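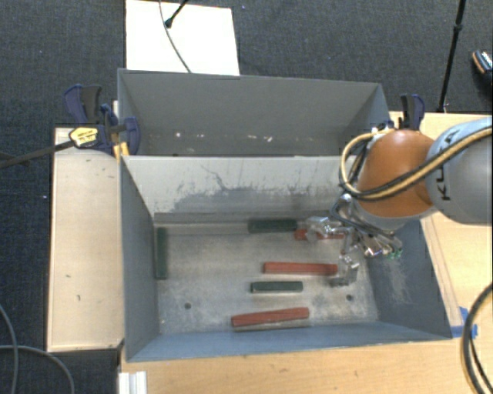

KUKA cell, red and green blocks in the front compartment.

Gripper comparison, bin picking (June)

hexcrank
Posted 9:40 am
Ran the Mallet two-finger against the Lelby on the same arm, same blocks, same controller. 3,000 attempts each. The Mallet got 2,857 good picks. The Lelby missed 17 more than that. Most of the misses on both were blocks lying close to a wall.

torque_limit
Posted 10:05 am
17 out of 3,000 is noise. I wouldn't pick a gripper on that. What did you do about the divider? It looks pretty chewed up.

hexcrank
Posted 10:12 am
Nothing yet. It's on the list. I left the approach angle alone so both got the same path.

bradawl
Posted 11:30 am
Disagree with torque. Total picks might be a wash, but check what happens with the block along the left side wall. The Lelby fingers are thicker at the tip and that matters there — we sent ours back over it and got the Zoten.

torque_limit
Posted 11:48 am
Then that's a fingertip problem. Cut new tips, 30 minutes on a mill.

bradawl
Posted 12:15 pm
If you have a mill.

hexcrank
Posted 1:20 pm
I can split the log by wall distance. Camera is still the Arkmont, so the poses should be comparable. Will post the table when it's done.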